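Home Automation > General Talk > Kitchen and Cleaning

falcao_a
I still wash by hand for 12 people every October, so I ask seriously: can any machine clear a table yet? A paper plate is the hard case for me. When you pinch the rim, it bends. 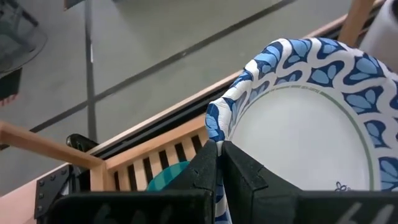

A ceramic plate forgives more, but it breaks. I would pay 310 euros for a slow arm, not more.

Gisela V.
For 310 you get one finger of it. And I do not agree about paper. Bent is fine if it goes to the bin after.

falcao_a
If there is sauce on it, bent is not fine.

nusrat_t
Bowls are harder than plates, in my opinion. Different sizes, and the soft ones change shape when you hold them.

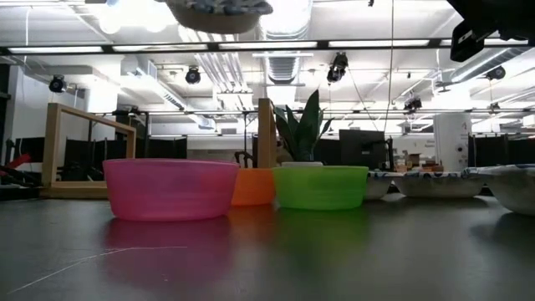
Plastic and paper bowls along the table, one paper bowl held above.

Gisela V.
My nephew is slower than any arm, so I would say we are already there.

falcao_a
Does your nephew do saucepans?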